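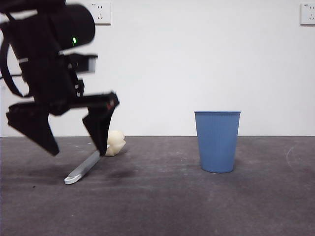 Where can I find out who lived in my house before 1900?
Start with the census returns and the rate books for your parish, then look for old deeds. The rate books are often better for small houses, because they name the person who paid.

Posted by fisden_reader
I ask because we bought a cottage in Fisden, the lower end, near the old ropeworks. The seller gave us one deed and it only goes back to the sale by the Overgaard family. Before this I have nothing.

Posted by Svend Ingvarsson
Welcome to the forum. I did the same work for my own house in Kelgate, so I can tell you how it went for me. English is my third language, please excuse small mistakes.
The record office holds the Fisden rate books, but the index was made by street and the streets were renumbered in October 1887. My house was 44 and became 5. I read the wrong family for two weeks and I even wrote to their descendants, who were very kind about it.

Posted by marlpit
Sorry Svend, but I don't agree with the date. The renumbering at the lower end was done earlier, with the drains. The plan in the Dramport collection already shows the new numbers and that plan is older than 1887.

Posted by Svend Ingvarsson
I have seen this plan. The numbers are in a different ink, so I think a clerk added them later. But I am not certain, and I would be glad if somebody looked at it again.

Posted by marlpit
Different ink, same hand. Ask for item 961 and compare the figure 4, it is open at the top in both places.

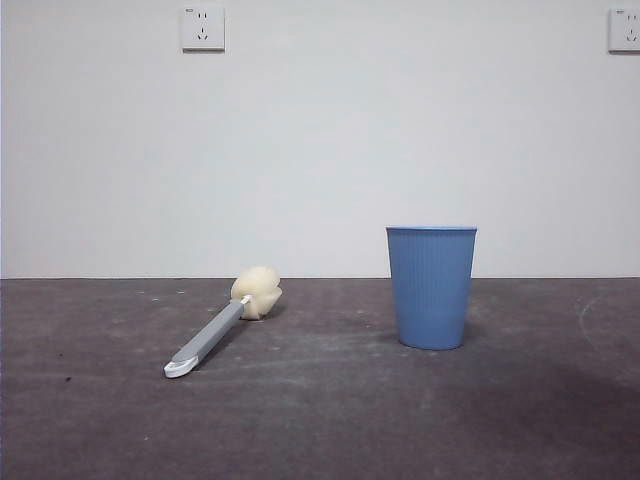
Posted by Svend Ingvarsson
A house also keeps its own records, and I would look at the walls before paying for copies. In my back room I took off the paper and found a blocked doorway, which matched an old will where the house was divided between two sisters. Modern work can hide this kind of thing. Where you have a smooth pale wall with white outlets set high up on it, go carefully and ask an electrician where the cables run before you scrape anything. Write down what you find, room by room, and put the date on it.

Posted by tollgate_ann
Please don't scrape at all until you know if the cottage is listed! My neighbour had a lot of trouble over this. Also there are around 400 recordings in the Dramport collection, many with people from the ropeworks, and you can listen to them free in the reading room.

Posted by fisden_reader
Thank you all. It is not listed, I checked. I have booked a seat in the reading room and will ask for the plan as well as the rate books. Is it allowed to take photographs there?

Posted by marlpit
Yes, without flash. You sign a form at the desk first.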